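3.2 The place setting as a unit of domestic order

We came to the striped placemat late in the project, and it quickly became our favourite object. Kos and Halilović had first treated mats as background, a bit of colour under the crockery. Once the Jollmont households began talking about them, though, the mat proved to be where most people started – it goes down first, and everything else takes its bearings from it. 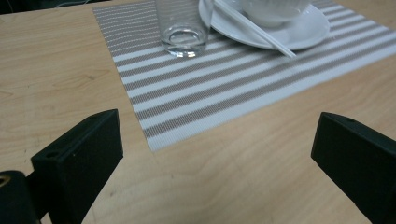 Figure 3. Clear glass and white ceramic dish on a woven placemat with white and taupe-grey stripes.

Stripes are a delight to work with. They give the person laying the table a ready set of lines, and our participants used them freely, even when they said they hadn't noticed. Of the 700 settings in the Kevier archive, those on striped mats drew the richest comments about neatness.

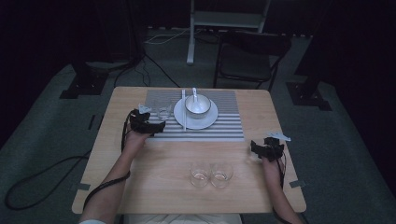 Glassware was the liveliest topic of all. Several participants kept a firm spot for the water glass and moved it back whenever a bowl or a pair of chopsticks crowded it. Others were happy to let glasses drift toward the middle of the table, which they spoke of as shared ground – a lovely distinction, and one we take up again in Section 4.

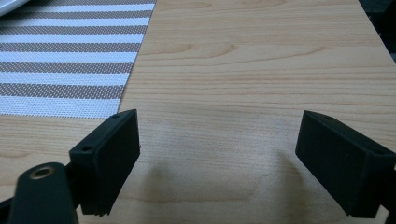
Does the mat have to sit square to the table edge?
Most participants preferred it square, but a mat on an angle bothered them far less than a glass standing half on and half off the weave.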